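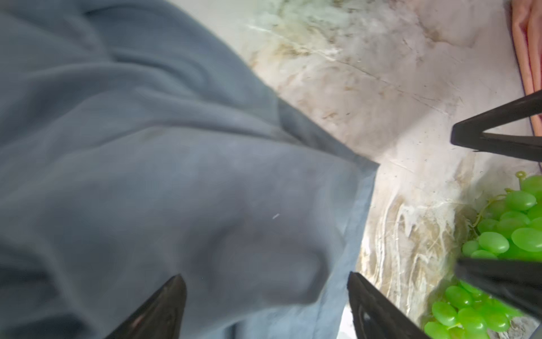 A soft blue-grey cloth on a marble worktop.

Utonach, the natural skincare retailer, will change the terms of its loyalty scheme in February. Rocío Correa, who heads customer rewards at the company, set out the main points at its Granach offices.

Members will earn two points for each pound spent on full-size products. "We had let the old scheme become difficult to follow," Ms Correa said. "There were 12 separate offers last winter, and few of them could be used together."
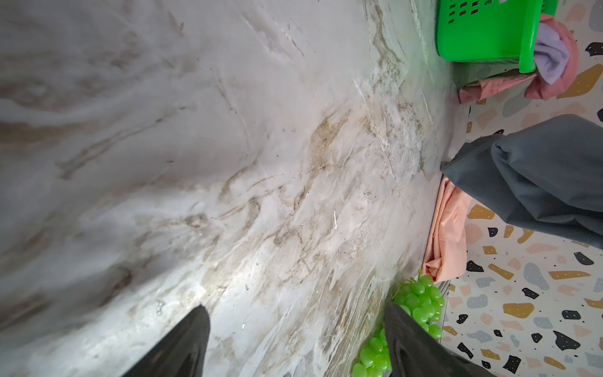

Marble and terrazzo patterns side by side.

Under the new terms, a coupon may be combined with points on the same order. Gift sets remain outside the scheme - a decision that Ms Correa accepts will disappoint some members. "The sets are already sold at a reduced price. We looked at it twice and came to the same view."

Points will be valid for 24 months. Those earned before the change
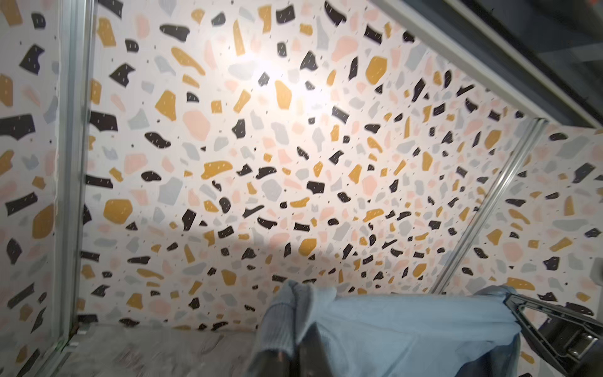 will be carried over in full, including points from the Honkanen soap range, which left the shelves in the spring. Dayana Tamayo, who manages the Zilleck branch, has asked for printed statements to be kept for customers who do not use the website. "They will be kept," Ms Correa confirmed.

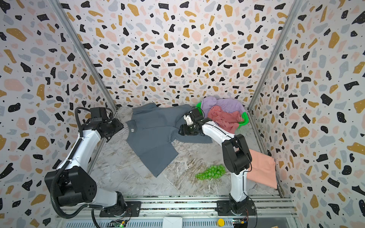
Refill prices were the last matter discussed. Hand cream refills will cost members 97 pence, and empty jars may be returned at any till. Ms Correa would also like plainer packaging. Wallpaper with black, mustard yellow and pale pink chips on white, she said, suits a wall very well, but a label has to be read at arm's length. New labels will reach the branches once present stocks have been sold.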